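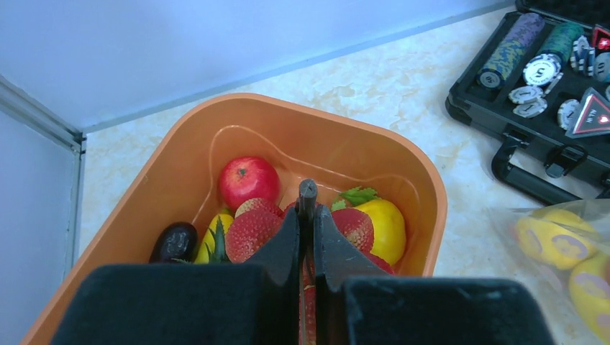
Arwood to open reuse and repair centre in former bus depot

Rimolville, December

Arwood, the household goods reuse charity, will open a new reuse and repair centre in Rimolville in the new year. The centre will take in furniture, kitchenware, small electrical goods, tools and toys from the public, check and mend them, and sell them at low prices from a shop on the same site.

The building is the former bus depot on Station Road, which has stood empty for three years. Arwood has taken a ten-year lease from the town council. Work on the roof and the loading doors is complete, and the electrical rewiring will finish before the end of the month.

The centre will create 18 paid jobs, most of them part-time. Posts include sorters, drivers, an electrical tester, two furniture repairers and shop staff. Applications for the driving and testing posts close at 5pm on the last working day of December. The remaining posts will be advertised in January.

Heather Ogilvie, director of Arwood, said: "We have been turning away good furniture at our present shop for two years because there is nowhere to put it. The depot has the floor space we need and a proper yard for vans. People in Rimolville have asked us many times when they can bring us a wardrobe or a table, and from January they can."

How donations will work

Residents will be able to bring items to the yard entrance between 9am and 4pm. Staff will look over each donation at the door and say whether it can be accepted. Accepted items will be weighed, labelled and sent to one of five areas: furniture, kitchen, electrical, tools, and toys and books.

A free collection service will cover addresses within the town boundary for larger pieces such as sofas, beds and wardrobes. Collections must be booked by telephone or at the shop counter. Sofas and upholstered chairs must carry their fire safety label. Arwood cannot take mattresses, fridges, freezers, gas appliances, car seats, paint or garden chemicals. The council's household waste site will continue to accept these.

During a six-month trial at its smaller premises on Mill Lane, Arwood received 587 pieces of furniture. Of these, 470 were sold or given to households referred by local support services. The rest were taken apart for wood, metal and fittings, or passed on to other groups. The charity says the most common faults were loose chair joints, missing drawer runners and damaged table tops, all of which can be put right in the workshop at the new centre.

Prices and referrals

Prices in the shop will be marked on each item and reviewed every month. Households receiving certain benefits will get a discount on furniture and on cookers that have passed an electrical test. A separate referral scheme will provide starter packs of bedding, pans, plates and cutlery to people moving into a first tenancy. Housing officers, health visitors and school family workers can make referrals using the form available from the Arwood office.

All electrical goods will be tested before sale and sold with a 28-day guarantee. Items returned within that period will be repaired, replaced or refunded.

Repair evenings and training

The workshop will open to the public for repair evenings twice a month, from 6pm to 8.30pm. Visitors can bring one item each and work on it alongside a member of staff. There is no charge for help, but parts must be paid for. Bookings for the first four evenings will open when the shop does.

Idalina Correia will run the workshop. She trained as a cabinet maker in Bragança, in northern Portugal, and has worked in furniture restoration for most of her career. She joined Arwood during the Mill Lane trial.

She said: "A lot of what comes in needs an hour of work and some glue. A chair that rocks is usually thrown out, and often it is one joint. I would like people to go home able to do the next one themselves. We will start with chairs, drawers and lamps, and see what people bring after that."

The workshop will also offer short courses in basic woodwork, upholstery and sewing machine care. Each course will run over six weeks. Places are limited to eight people per course, and some will be kept for those out of work.

Funding

The project has been paid for by a grant from the town council's building fund, a loan from a community lender and money raised locally. A public appeal in the autumn drew gifts from 200 households and businesses. Vollilum, the Rimolville lighting firm, has supplied and fitted the lights for the workshop and shop floor at cost.

Arwood expects the shop to cover the running costs of the building by the end of its second year. Any surplus will go towards the starter pack scheme and a second collection van.

The Mill Lane shop will stay open until the move is finished. It will then close for good, and stock will be transferred to the depot. Customers who have paid for items but not yet collected them will be contacted individually.

The yard has space for customer parking, with two accessible bays beside the shop door. There is step-free access to the shop, the workshop and the toilets. The number 6 bus stops outside.

ENDS

Notes to editors

Arwood is a registered charity that collects, repairs and resells household goods. It is based in Rimolville.

Heather Ogilvie and Idalina Correia are available for interview. Photographers are welcome to visit the depot before opening by arrangement. Safety shoes are needed in the yard and will be provided.

Press enquiries should be made to the Arwood office at the Mill Lane shop, between 9.30am and 4.30pm.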